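Staniforth Hekov solenoid kit: a month on the bench

I bought the Hekov kit in February, on the theory that a grown adult should be able to sort small parts into trays without doing it by hand. It cost me 400 dollars plus shipping. Tâm Nông, who shares my workshop and my power bill, thought the money would be better spent on a chair.

The kit gives you push-type solenoids in metal brackets, black extrusion to stand them on, and little red circuit boards. What it doesn't give you is a labelling scheme. I've gone with a black marker, so my number 9 is the one with a 9 on it. The manual runs to 61 pages and spends most of them on safety warnings, with the wiring diagram shrunk to the size of a postage stamp.
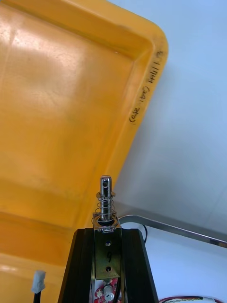 What I liked

The solenoids are the best part. The plungers are nicely finished, the return springs have some snap to them, and after 1000 cycles on the test program mine still fired every time. Swapping one out takes a hex key and a bit of patience. The white plastic connectors click in properly too, a courtesy I'd stopped expecting at this price.

What I didn't

Cable management is left to your conscience. The software crashed 3 times in the first week, always with a cheerful grey box telling me to contact my administrator. I emailed Staniforth instead and got a polite reply from Trinh Chu, with a patch attached that fixed it.

Would I buy it again? Probably, at a lower price. Tâm has since bought the chair and says it hasn't needed a patch yet.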